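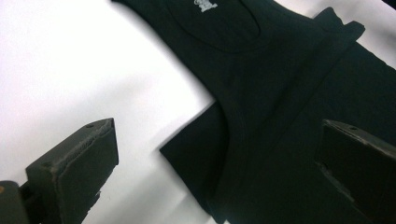
The black vest, with one part folded over

Folding vest tops without the straps going everywhere

marmalade_jo
Hello all, long-time reader, don't post much. I've been having a proper clear-out of my summer drawer and I keep coming unstuck on vest tops. T-shirts I can do in my sleep, but anything with narrow straps and big armholes just slithers about and looks like a dishcloth by teatime. Does anybody have a method they're happy with? Mine are mostly black ribbed cotton, and I'd love to have it cracked before we go away in July.

hwayoung_j
Oh, I've been there! I learned from the Urbridge Home Circle newsletter, which my neighbour Seon-mi Wi used to pass over the fence when she'd finished with it. I've kept the page all this time.

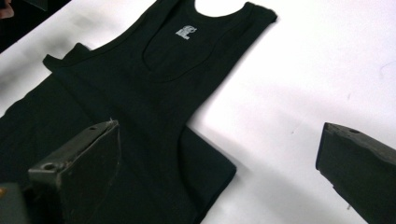
Lay the vest front side up on something smooth and pale, so you can see your edges, and stroke it flat from the neck down. Bring one side in to the middle, then the other, and turn the straps down over the neckline. After that it's a plain oblong and you can fold it in half, and in half again if your drawer is shallow. I do mine on the kitchen table with the radio on and quite look forward to it.
Hwa-young Jang

pegbag
Sorry Hwa-young, I'm going to be the awkward one. I did it straps-first for years and always ended up with a fat lump at the top of the pile. I bring the hem up to meet the armholes before I touch the straps at all, and everything sits much flatter.

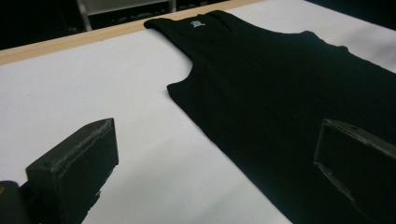 The other thing is to get the side seams straight before you start. Ribbed knit creeps, and if one seam has wandered you'll be chasing it all the way through. A minute with your palms saves a lot of muttering.

tralwood_tess
I'm with pegbag on the seams but not the hem, as mine comes out with a crease right across the tummy. I roll mine now and stand them up in an old shoebox. My sister says rolling stretches the ribbing, and we've argued about it over 2 Christmases, so I shan't start it up again on here.

marmalade_jo
Thank you, all of you, this is lovely! I had a go at both ways this afternoon and I think I'm leaning towards Hwa-young's, though I did find it helps to pull each strap out to its full length first and let it settle.

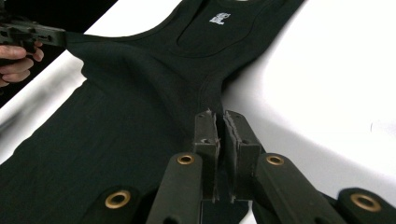

Otherwise it curls under itself and you don't notice until the whole thing is folded and there's a ridge. Tess, I might try the shoebox for my pyjamas.

pegbag
Pulling the straps is how you end up with one longer than the other, Jo! Gently does it.

hwayoung_j
A little tug never hurt a good vest. Jo, do you want the sock page as well? I've got it in the same folder.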